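4.2 Masking the arm's own body in the wrist view

The perception stack described in Section 3 takes its depth and colour input from a single small camera at the wrist. The planner, Hurwood, queries the resulting occupancy map before each segment of motion. Any pixel that belongs to the arm but is passed on as part of the room therefore becomes an obstacle that travels with the arm, and the planner either refuses to move or chooses a needlessly long path around it.

For a bare arm the usual remedy is to render the known link geometry into the camera view, grow the resulting silhouette by a fixed margin, and discard everything inside it. We used this method in the first release of Alent and kept it as the baseline here. It works well for rigid parts. It fails for a fabric cover, whose outline depends on the present joint angles, on the order in which they were reached, and on how the cover was last pulled into place. A margin wide enough to hold every fold also removes a large share of the useful view.

The revised filter in Alent splits the mask into a rigid layer and a soft layer. The rigid layer is rendered from the link model as before, with a margin of 2 pixels. The soft layer starts from a coarse envelope attached to the same links and is then trimmed for each image by a small segmentation network. The network sees the colour image, the envelope and the joint angles. It may remove pixels from the envelope but may not add any, so an error in the network cannot hide an object that lies outside the region the cover could reach.

Training images were gathered by moving the arm through random poses in furnished rooms. We labelled 2000 images by hand, drawing the edge of the fabric and the edge of the hardware as separate outlines. Images in which the two could not be told apart were given a third label and left out of the loss. No synthetic images were used. An early trial with a simulated cloth model gave outlines that were too smooth along the folds, and the network trained on them cut into the cover wherever a ridge caught the light.

The filter runs at 30 images per second on the same computer as the planner. Its output is passed to Billden, our mapping node, together with the time stamp of the joint reading used for rendering. Billden rejects any image for which the joint reading and the exposure are too far apart in time. This check matters most during fast wrist rotation, when a small delay moves the rigid layer well away from the true position of the hardware.

4.3 Orientation and partly hidden objects

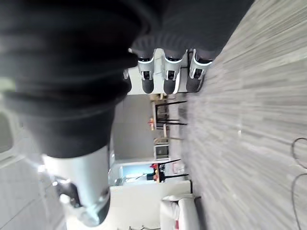 Figure 2. Wrist view with the view turned on its side. The dark ribbed cover hides the tops of three white machines; the silver-white wrist housing is at lower left.

Hurwood does not assume that the floor lies at the bottom of the image. The gravity direction is computed from the arm's joint angles, and the floor plane is fitted only to points whose normals agree with it. A fitted plane is kept between images and dropped when too few points support it. Figure 2 gives a case where a fixed assumption would fail, as the carpet fills the right half of the view and the wall runs parallel to it through the centre. The same view sets a limit on what the filter can offer, because only the lower halves of the machines remain once the cover is masked. Billden marks the hidden volume as unknown and does not close the shapes. The thin cables on the carpet present a separate difficulty: structures of this width are easily lost when depth is averaged over a cell, so the map keeps the nearest reading in each cell as well as the mean.

Unknown volume is treated as occupied during planning, except in cells that were seen as free from an earlier pose and lie outside the present envelope. These cells keep their earlier state until the time limit in the Fujimoto scheduler expires, after which they return to unknown. The limit is set separately for each room. In rooms where people walk through the workspace it is set to 2 seconds, and the scheduler then requests a fresh view before the next segment begins.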